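Home Products Surfaces Care and Cleaning Trade Contact

Search products Enter keyword or code

Trandero Countertop Sealer, Satin Finish

Trandero is a water-based sealer for kitchen countertops, serving tables and utility room surfaces. It is manufactured by Prelport and supplied to trade and household customers through the Fletatley warehouse.

The sealer is intended for unpolished and lightly honed stone. It reduces the absorption of cooking oil, coffee and fruit juice and leaves a low satin sheen. It should not be applied to glazed tile, glass or painted wood.

Application

Surfaces must be clean, dry and free of wax. Apply 2 thin coats with a lint-free cloth, working in one direction. Allow 40 minutes between coats. Any residue remaining after 10 minutes should be wiped away before it hardens. Treated surfaces may be returned to light use the following morning.

Customers are advised to test the product on a hidden area. Dark stone may deepen slightly in color after the first coat.

Storage and Supply

Store upright in the original container and protect from frost. Containers opened before April should be checked for thickening and stirred well before use. Trade accounts may order by the case. Orders received by 23rd September will be filled at the current list price.

Returns are accepted on unopened containers only. Safety information is supplied with each order and may be requested separately from the customer service desk.

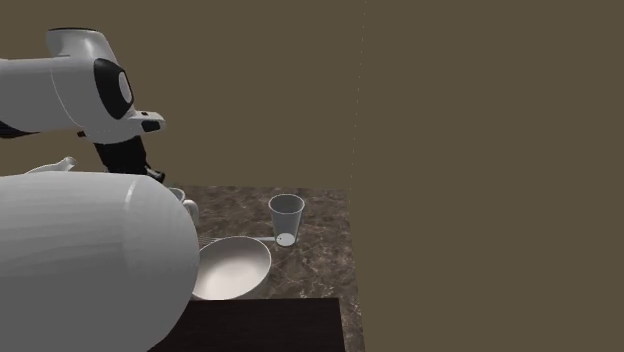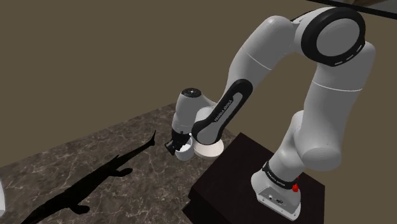 Kitchenware on stone-patterned and marble-patterned surfaces, computer renderings.

Comments (2)

Rainer Rothe
Used on a honed limestone counter. The second coat took longer to dry than stated, but the finish is even. Is a matte version planned?

Ye-ji Nam
Please confirm whether the sealer can be applied over the older Wi product or whether that must be stripped first.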